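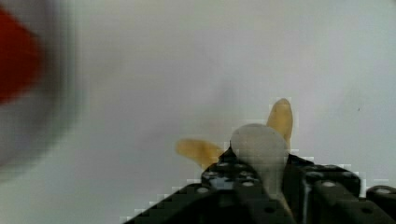
**Ysaline Rolland**, workshop tech, Valport
*Bench notes, May 24, 2022*

Back on the white surface question, and I think I'm finally ready to take a side! Matte wins. I know Ditte liked the satin, and I liked it too when it was just a sample card, but a big flat area of satin throws every ceiling light straight back at you and I can't spend my mornings squinting.

What I like about the matte is how quiet it is. You get soft gray shading and that's it. The off-white round piece still shows a nice clean curve along the top of its dome, even with white behind it, and that was my main worry going in. Pale on pale sounded like a terrible idea. I wouldn't go any lighter on the pieces, though. One shade closer and I think we'd be hunting for the edge.

Paint is the Cendby flat, batch 466, in case we ever need to match it. I did 2 coats with the short-nap roller and let the first one sit overnight (the can says less, but the can doesn't know how damp this building gets). Sanded between coats with 2000 grit, much too fine, it basically just polished things and I had to go back over the whole lot with a coarser pad. Lesson learned, and the 2000 is back in the metalwork drawer where it belongs.

Pirnden filler went into the old screw holes first. It shrank a little, so the deep ones got a second go the next morning. Scrape it on with the wide knife, not the little one, or you get ridges you'll be feeling for weeks.

Cleaning: dry cloth first, always. If there's a pencil mark, use the white eraser and go gently. Please no wet sponge! I tried one on the offcut under the sink and it left a shiny patch the exact shape of the sponge. A dab of the leftover paint hid it, more or less, but you can find it if you know where to look.

The rest of the round pieces are going on the Gaillard shelf, in the shallow tray with the felt in it. Don't pile them up, they roll and then they scuff each other, and scuffs on off-white look like dirt forever. I wiped down 8 this afternoon and two still have a gray smudge I can't shift. Set those aside in the margarine tub. Ditte, if you have a trick for that I'd love to hear it, I've already tried dish soap and baking soda.

Still to do: touch up the corner by the window, wash the roller properly this time, and ask Ditte Hallgrímsson whether she wants the satin cans or if I can give them away. There's more than half left in the big one. Also need to order eraser blocks, I'm down to a stub.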